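Perguntas frequentes – Fladel, mensagens e cópias de segurança

Juntámos as perguntas que chegam mais vezes ao suporte. Se a sua não está na lista, o endereço fica no fim da página.

O Fladel é gratuito?
Sim, para uso pessoal. Sem anúncios. As empresas pagam por utilizador, ver tabela de preços na conta.

Preciso de dar o número de telefone?
Não. Basta um e-mail. O número é opcional e só serve para os contactos o encontrarem. Pode apagá-lo depois em Conta > Dados.

As conversas são cifradas?
As conversas a dois, sim, de ponta a ponta, desde a primeira mensagem. Grupos também, até 18 pessoas. Acima disso a cifra é só entre o telemóvel e o servidor – aparece um cadeado cinzento em vez do verde.

E as chamadas?
Voz, sim. Vídeo a dois, sim. Vídeo em grupo ainda não, está previsto para novembro.

Mudei de telemóvel e perdi o histórico. Recupera-se?
Só se tinha a cópia de segurança ligada. No aparelho novo: instalar, entrar com o mesmo e-mail, escolher "Repor cópia" e escrever a frase de recuperação. Sem a frase não há nada a fazer, nós não a temos. Guarde-a em papel.

Quantos aparelhos posso ligar?
Até 4 por conta. Para ligar o quinto tem de retirar um dos antigos em Conta > Aparelhos.

Aparece o erro 711, o que é?
Relógio do telemóvel errado. Active a hora automática e volte a abrir a aplicação.

E o 777?
Chave do contacto mudou. Normalmente a pessoa reinstalou ou trocou de aparelho. Confirme com ela por outra via antes de aceitar – um telefonema chega.
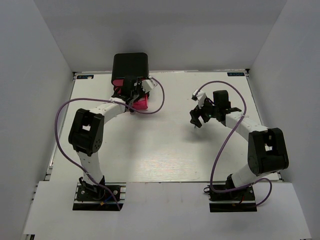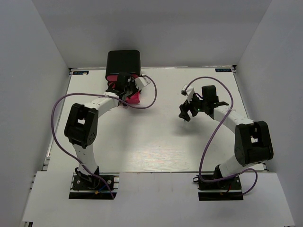 Dois braços sobre um tampo branco, nas duas imagens.

Como verifico a chave de um contacto?
Abra a conversa, toque no nome, "Verificar". Se estiverem juntos, um lê o código do outro com a câmara. À distância, comparem os números em voz alta. Se não baterem certo não aceitem e escrevam-nos.

As mensagens que se apagam sozinhas apagam-se mesmo?
Apagam-se nos dois lados e na cópia de segurança seguinte. Uma captura de ecrã feita pelo outro fica com o outro, isso não controlamos.

Usava o Clenia. Posso trazer as conversas?
Texto e fotografias, sim. Mensagens de voz, não. No Clenia exporte para ficheiro, no Fladel vá a Conta > Importar. Ficheiros muito grandes demoram, deixe o telemóvel à carga e com o ecrã ligado.

Onde estão os servidores?
No centro de dados da Gutholm. Guardamos lá as mensagens por entregar, já cifradas, e apagamo-las depois da entrega.

O código é público?
O da aplicação é. O do servidor ainda não. A última revisão externa foi feita pela El-Sayed e o relatório está disponivel a pedido, em inglês.

Recebi uma mensagem "do suporte" a pedir a frase de recuperação.
É burla. Nunca pedimos a frase, nem por mensagem nem por telefone. Bloqueie, denuncie, não responda. Se já a deu, gere uma frase nova imediatamente em Conta > Cópia e retire todos os aparelhos que nao reconhece.

Como apago a conta?
Conta > Apagar. Pede a palavra-passe duas vezes. Os grupos que criou passam para o membro mais antigo. Não dá para voltar atrás.

Quem responde ao suporte?
Lahcen Hamdy nas questões de conta e pagamentos, Iman Zerouali em tudo o que é cifra e chaves. Indique sempre o modelo do telemóvel e a versão da aplicação.

Contacto: formulário de suporte na aplicação, Conta > Ajuda | © Fladel, todos os direitos reservados | Voltar ao topo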